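Gimutent Setup Guide
Section 5: Getting the wrist view and the hand to agree
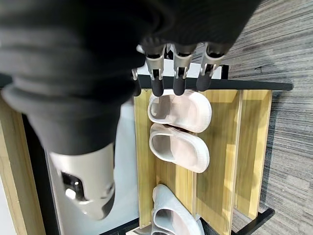
By now you should have the Gimutent software installed and the arm talking to it, and if you don't, go back to section 4, because nothing below will make any sense. This section covers the wrist view, the hand mask and the grasp planner. I wrote it after setting up the same thing three times on three different computers, so you're getting the order that gave me the least grief.

I use slippers on a rack as my test job all the way through. They're light, they don't break, and they sit close enough together that a sloppy plan shows up right away. Use whatever you like, but pick something you don't mind squashing.

Last checked against the current build on 2021-07-13.

Before you start

You need the arm powered, the stop button within reach, and the planner switched to dry run. Dry run means it plans everything and sends nothing to the motors. Leave it there until I tell you to change it (step 10, and please don't skip ahead, I know you want to!).

Close any other program that's reading the wrist stream. Only one can have it at a time, and the error message you get is just "stream busy" with no hint about who's got it.

Part A: The view

1. Open the Views tab and choose Wrist. The default port is 3895. If you changed it during install, type yours in and hit Connect.

2. Look at which way is up. Ours comes in sideways and I leave it that way. The planner doesn't care at all, it works from the wrist pose, and turning the preview only changes what you see. If it bothers you, there's a Rotate Preview button under the picture.

Caution: Don't use Rotate Source to fix this. It sits right next to Rotate Preview and it spins the stream before the planner gets it, so your left and right swap with your forward and back. I did this in April and spent a whole evening blaming the arm.

3. Set focus for the thing you want to pick up, at the height where the fingers are just above it. The thumb will go soft because it's so close. That's fine. If you focus on the thumb, you lose the edges of the object, and the edges are what the planner needs.

Part B: The hand mask

The mask tells the software which parts of the view are hand, so it doesn't try to plan around its own fingers. If you're running a sleeve over the wrist like we are, this part matters a lot, as a dark sleeve can fill a big chunk of the view.

4. Open the hand fully and press Capture Mask.

5. Close it halfway and press Capture Mask again. Keep going through a spread of poses until you have 8 captures. Fewer will work, sort of, but you'll see bits of fingertip pop up as mystery obstacles.

6. Set Mask Margin to 5. Fabric bunches up differently every time the wrist bends, and the margin gives it somewhere to go.

Note: Black fingertips over a black metal bar are hard for the mask to separate. If your rack or shelf has dark rails, turn on Use Joint Angles, which draws the fingers from the joint readings and stops guessing from color. Hafþór Kárason over at Erness put me on to this one and it fixed most of my bad plans in one go.

Part C: Objects and the plan

7. Move to your look pose and press Find Objects. Each thing it finds gets an outline. Check that two touching items have two outlines. White slippers pressed up against each other love to turn into one long slipper.

8. If they've merged, drag Split Strength up a notch and press Find Objects again. I usually end up at 7. Higher than that and it starts splitting a slipper at its own shadow — you'll know it when you see it.

9. Pick your target and press Plan. You'll get a ghost hand that plays the approach, the close and the lift. Watch the thumb. The fingers come down more or less where you'd expect, but the thumb swings in from the side, and that's the one that hits a divider or a neighbor. If it does, tick Thumb Last and plan again.

10. Happy with the ghost? Switch from dry run to Slow, keep a hand by the stop button, and press Go.

Caution: Slow mode limits speed. It doesn't limit grip force. Set that separately under Hand, Force, and start low.

If it goes wrong

The plan stops above the object and says "no clearance." It thinks the rack is taller than it is. Redo Find Objects from a slightly different look pose.

The preview freezes but the arm still moves. Hit stop, then reconnect the view. On the Susard laptop this was a power saving setting on the port.

The mask slides off the hand while the wrist turns. Your wrist offset is out. Go back to section 4 and run it again, and don't reuse the Zamora profile unless you have the exact same mount (I've tried).

Once you can repeat a pick without touching any sliders, save it all with File, Save Profile. Section 6 uses that profile to run several picks in a row.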